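Unit 4: Floor Care in Shared Rooms
Course handout, Facilities and Housekeeping Practice
Instructor: Noreen Sial. Revised in March.

## Scope

This unit covers the routine care of pale hard floors in rooms used by more than one group. Carpeted areas and stairways are treated in Unit 5. Students should have read the Drurkwood site rules before the practical session.

## Terms

**Dry soil** is loose grit, dust, hair and paper scraps. It is removed before any liquid is applied.

**Film** is the dull layer left by too much detergent or by dirty rinse water. On a pale floor it shows as gray traffic lanes, often mistaken for wear.

**Scuff** is a surface mark left by shoes, casters or furniture feet. Most scuffs lift with a damp white pad.

## Order of work

1. Walk the room and note items standing on the floor. Light items are lifted, never dragged. Items that may not be moved are recorded on the room sheet.
2. Dust mop from the far wall toward the door, overlapping each pass.
3. Treat scuffs by hand.
4. Damp mop in sections no larger than one person can rinse before the surface dries.
5. Leave the room closed until the floor is dry to the touch.

Metal frames and stands need particular attention. Grit collects along the lowest bars and scratches the finish when the frame is shifted. Wipe the feet of each frame before it is returned to its place.

## Records

The room sheet lists the room number, the time work began, the product used and any damage found. Naheed Ghumman keeps the sheets for the Plaltero building; those for the annex go to Ju-won Shim. Sheets without initials will be returned.

## Preparation for the practical

Bring closed shoes with light-colored soles. Students work in pairs, and each pair is assigned 2 sections of floor. Fahad Orakzai will check the sections at the end of the session. Review the question after the figure before attending.

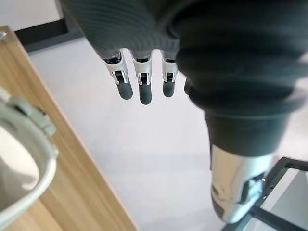

Why is a pale floor dust mopped before it is damp mopped?

Loose grit turns to a gray slurry when it gets wet, and the mop then spreads it across the floor and into the seams. Removing it dry also protects the finish from fine scratches.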